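Workshop and Kitchen Tips from the Rutholm Open Day

Posted March 1, 2025
Filed under: Shop visits, Handling and holding

Readers of this page know I collect tips from anywhere people handle parts all day. Last month Jae-in Jin and I went to the open day at the Rutholm automation lab in Nistdale. We signed up for the handling demonstration, which ran 16 minutes, and then stayed for the talk. Most of what follows applies to a bench vise, a pair of kitchen tongs or a glue-up as much as it does to a gripper. I have left out the parts that need software.

Passing a part from one tool to another

Si-eun Ki led the demonstration. The exercise was simple to state: two people, each with a hand-held gripper, work on the same part over a table. The grippers are the same type the lab uses to record hand movements for its robot arms. Her first rule was to face the tools straight at each other before closing either one. If the tools come in at an angle, the first one to close drags the part off line and the second one closes on an edge.

The same rule works with two pairs of tongs and a hot jar. Line up first, close second. I had been doing it in the other order for years.
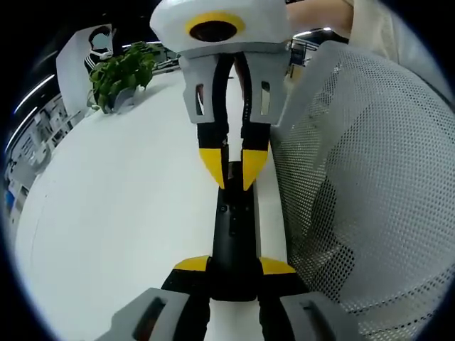
Her second rule was about who lets go. The receiving tool closes fully, the person holding it says "mine," and only then does the giving tool open. No pulling to test the grip. Neusa Frota, who was in our group, pointed out that this is how her kitchen passes knives, handle first and with a spoken word.

Tips from this part:

– Approach slowly over the last 2 inches. Speed before that makes little difference.
– Keep your elbow against your side if the tool is heavy. Wrist movement drops noticeably.
– Agree on the word before you start. "OK" is a poor choice, as people say it all the time for other reasons.
– Keep a clear area of table under the transfer point. Move cups, screws and phones out first.

Where to hold a long part

For long parts the lab teaches holding from both sides, near the middle of the weight, with the second tool at the end only as a guide. Gripping hard at one end gives the part a lever to twist with. You can find the balance point in a few seconds by laying the part across a pencil and rolling it until neither end drops. Mark the point with a bit of painter's tape. Put the tape on the face you won't be gripping, or it will creep.

Pressure was the other subject. Si-eun's advice is to close until the part stops moving and then add a small amount. More force mostly bends the fingers of the tool or marks the part. In the kitchen this explains crushed asparagus. 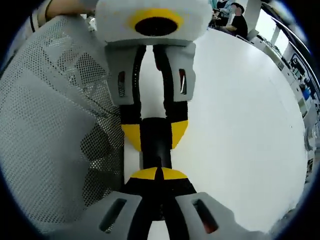

For slippery parts, clean the contact faces before you reach for a grippier pad. Skin oil and dust are the usual cause. The lab wipes its finger tips with a lint-free cloth after every 100 closings. At home, a damp cloth followed by a dry one does the job on tongs, clamp faces and the jaws of pliers. Let rubber dry fully before use.

Setting up the table

Adalberto Camargo gave the short talk after the demonstration. His subject was the table, and he had more to say on it than I expected.

– A light, plain surface makes dropped screws and dark parts easy to find. At home, a sheet of white shelf liner is enough. Replace it when it stains.
– Chairs go in or out, never halfway. A chair back beside the work catches sleeves and cables.
– Light from overhead and from one side. Overhead light alone puts your own hands in shadow.
– Wipe down at the end of the day, then again before starting. Dust settles overnight.

He also recommends short sessions. The lab changes people after 12 minutes with a tool in the hand. I tried this in December while sanding drawer fronts, after reading an earlier handout of his, and my work at the end of the day was closer to my work at the start.
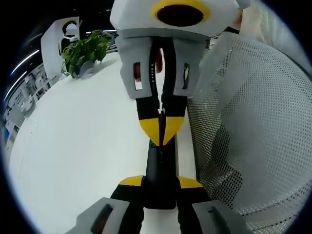
Parts in process should have one place to go and finished parts another, and the two should not be the same color. Neusa Andrade of Holanda Tool Supply, who was also visiting, uses trays with the front lip cut down so that a part slides out without being pinched. I have since done this to an old baking pan. File the cut edge and fold a strip of tape over it.

Questions I asked

Does hand size matter? Si-eun says it matters less than handle angle. If your wrist is bent at rest, the handle is wrong for you or the table is too high. Lower the table or stand on something solid.

Left hand or right? Practice both. In a two-person transfer, someone will eventually be on the wrong side of the work.

What about gloves? Thin ones are fine. Thick ones hide the moment the jaws touch the part, and people then squeeze too hard.

Visiting

The lab opens its doors twice a year. Sign up early for the handling demonstration, as groups are small. Parking is behind the Brarkia building, and the entrance is on the side street. Wear short or close-fitting sleeves if you want to try the tools. The handout on table setup is free at the front desk.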